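Jerilura gripper

The Jerilura gripper is a hand-held, two-finger gripping tool built from published plans in home and shared workshops. It is operated directly by a person, one unit in each hand, and records the motion of the hand for later use in training a robot arm. The design originated at the Nadthorpe shared workshop, where it replaced an earlier single-handed tool known as Plerkard. Both names are used loosely by builders, and parts lists for the two are often mixed up.

Construction

The body consists of a palm shell, a trigger, a linkage and two fingers. The shell is printed in halves and closed with 8 screws. Printing a complete pair takes 75 hours on a small home printer at the layer height given in the plans. Coarser layers shorten the job but leave ridges in the finger slides, which then have to be sanded by hand.

The fingers are printed in a flexible filament and are treated as wear parts. Builders at Nadthorpe keep three spare sets per pair. A finger that has taken a permanent bend no longer closes square to its partner and is discarded – straightening with a heat gun has been tried and does not last.

Tracking

Each unit carries a cube with printed square markers on its faces. The marker sheets must be printed at full scale on matte paper and glued without bubbles. Early cubes were mounted on a single post and could rotate under load, an error that was hard to detect afterward. The current mount uses two posts and a locating pin.

Use

Work is normally done at household fixtures, with the operator standing and both arms free. Smooth, glossy surfaces are considered a harder setting than cloth or wood, as reflections can interfere with marker detection.

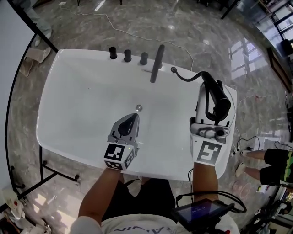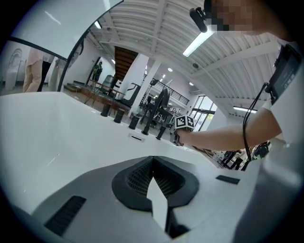

Session length is limited mainly by the operator's wrists. The trigger return spring in the original plans was stiff, and the Tănase revision substituted a lighter one with five coils. The same revision moved the trigger pivot forward and enlarged the finger opening for gloved hands. Shells printed before the revision can be adapted by drilling out the old pivot hole, although the trigger then has noticeable side play.

Cable routing is left to the builder. The plans show a clip at the heel of the palm, but many builders omit it and use a loop of hook-and-loop tape at the wrist.

Calibration

Calibration is repeated whenever a finger or cube is replaced. The jaws are closed fully, opened fully, and then closed on a gauge block of known width. The readings are entered in a text file stored with the recordings. Units in a pair are calibrated separately and marked L and R inside the shell, the outer surfaces being too easily rubbed clean.

Known problems

The most common failure is cracking at the screw posts, caused by overtightening. Threaded brass inserts cure this but require a thicker shell wall than the one in the plans. Slack in the linkage develops with use and is taken up with a thin washer at the rear joint.

See also: Plerkard; Tănase revision; Nadthorpe shared workshop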